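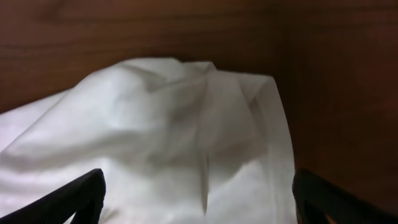

Fliltarura Bag Keeper, the large one

I own too many plastic bags. So do you, probably, and so did whoever lived in my apartment before me, who left a drawer of them behind like a dowry. The Fliltarura Bag Keeper is a fabric tube with elastic at both ends. You stuff bags in the top, pull them out of the bottom, and hang the whole sausage on a hook. I paid 20 dollars for it, a lot for a sleeve.

The package says it holds 128 bags. I got nowhere near that, though I suspect they tested it with the thin produce kind, ironed flat by someone with a quiet life. Mine are grocery bags, plus a few big stiff ones from a shoe store that I can't bring myself to use or throw out. The shoe ones went in once and had to be removed with kitchen tongs.

Hanging it: you get one adhesive hook. It held for most of April and came down at four in the morning with a sound like a large bird fainting. I have since used a screw. If you rent, the inside of a closet door works and your landlord may never look there.

Getting a bag out is the main event. The bottom elastic is tight, so the first tug brings either nothing or five bags holding hands. There's a folding method in the leaflet where you link each bag to the next, and it does work. It also takes an evening, and you will be asked what you're doing. I linked a dozen, felt briefly Swiss, and went back to cramming.

I tried two others before this. The Tornidness is a plastic wall box with holes in the side, and it's easier to load, but everything pokes out of the holes and you end up with what looks like a boiled cauliflower next to the fridge. The Sundqvist is a wire thing that clips inside a cabinet door and snags every bag it touches. I gave it to a relative I'm not close to.

Washing is fine. Cold cycle, hang dry. The gray stripes faded a little and I can't say I grieved.

Would I buy it again? Yes, in the small size, which would force me to stop at a sensible number. The large one just encourages me. There's also an Edberg version in linen at a price I won't repeat, for people whose bags have been to college.

Three and a half stars. Half a star off for the hook, one off for the bottom elastic. My drawer now closes and has filled up with rubber bands.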